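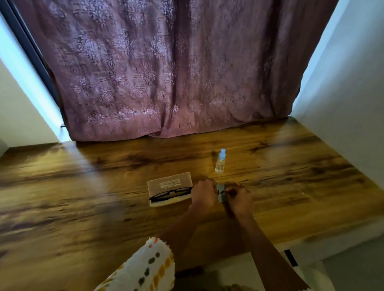
Lumbao curtain in mauve with damask pattern, shown behind a desk.

Stadero Lumbao Ready-Made Curtain

Single panel, pencil pleat heading, unlined
Product group: Window furnishings / Curtains / Patterned

The Lumbao is a medium-weight woven curtain for bedrooms, studies and living rooms. The pattern is printed on the face side only. The reverse is plain and slightly paler than the ground colour. Panels are sold singly. Two panels are needed for a centre-opening pair.

Specification

Composition: 100% polyester
Fabric weight: medium
Heading: pencil pleat, 75 mm tape, three hook positions
Panel width, ungathered: 1,550 mm
Drop: short (sill) or long (floor)
Pattern repeat, vertical: 615 mm
Bottom hem: 38 mm, double turned, lockstitched
Side hems: 2 cm, single turned
Lining: none; separate lining available (see Accessories)
Light reduction: partial
Hooks: supplied, white nylon

Measuring

Fit the track or pole before measuring. Width is taken along the full length of the track, including any overlap arm, and not across the glass. For a pencil pleat heading, the combined width of the ungathered panels should be one and a half to two times the track length. Below one and a half times, the pleats open out and the pattern reads flat.

Drop is measured from the eye of the glider on a track, or from the underside of the ring on a pole. For a sill-length curtain, finish just above the sill. Where a desk or worktop stands against the window wall, measure to the worktop surface and deduct a small clearance. A hem left to rest on a surface will gather and crease, and will pick up dust along the fold.

Pattern matching

All panels in one order are cut from the same dye lot where stock allows. The pattern starts at the same point of the repeat on every panel of the same drop. Panels of different drops will not match when hung side by side. If further panels are likely to be needed, order them together.

Fitting

The Lumbao can be used with the Oltari track and with most standard curtain tracks and poles. It is not suitable for tension wire. Knot the cords at one end of the heading tape, pull from the other end to the required width, and spread the pleats evenly. Do not cut the cords. Wind the surplus on to a cord tidy so that the heading can be pulled flat again for washing.

Keep cords out of the reach of small children.

Care

Machine wash at 30 degrees on a gentle cycle. Remove hooks first and release the pleats. Do not bleach. Do not tumble dry. Iron on the reverse at a low setting while slightly damp. Fold creases from packing will ease with hanging, or may be removed with a steamer held clear of the cloth. Allow for shrinkage of up to 2% at the first wash.

Accessories

Oltari aluminium track, white, with gliders and end stops
Jenon detachable lining, ivory, fits the same hooks
Jenon cord tidy, pack of two
Replacement nylon hooks

Returns

Unused panels may be returned in their original packaging. Panels that have been shortened, washed or ironed cannot be accepted.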